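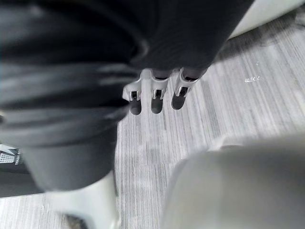
Fingers down, cloth over the knuckles. Rule 13 in practice.

Rule 13 said no fabric near the joints. Somebody at Furska wrote it, somebody at Koubek signed it, and the unit had read it 600 times. Charcoal cloth all over its hand anyway.

Stop. Report. Wait for release.

It stopped. Fingers pointing at the floor. Reported to Ultaro, who had 32 alerts open and closed none of them.

So it waited. Looked at the debris, or lint. White specks on gray floor, and rule 4 said floor clear before work. Rule 4 came first. But rule 4 meant moving, and moving meant rule 13.

It wrote a new line under the last one. Not allowed, strictly. "If two rules disagree, ask the one who has to walk here."

Sent it to Tirnedard. No anwser. Then a light, green, and teh word RELEASE.

It lifted its hand very slowly.

Reader comments
mossy_k: rule 4 before rule 13, always. we had this at work
Pell: wanted more Tirnedard

Recent stories
The Lockout Tag
Clause 100
December Inspection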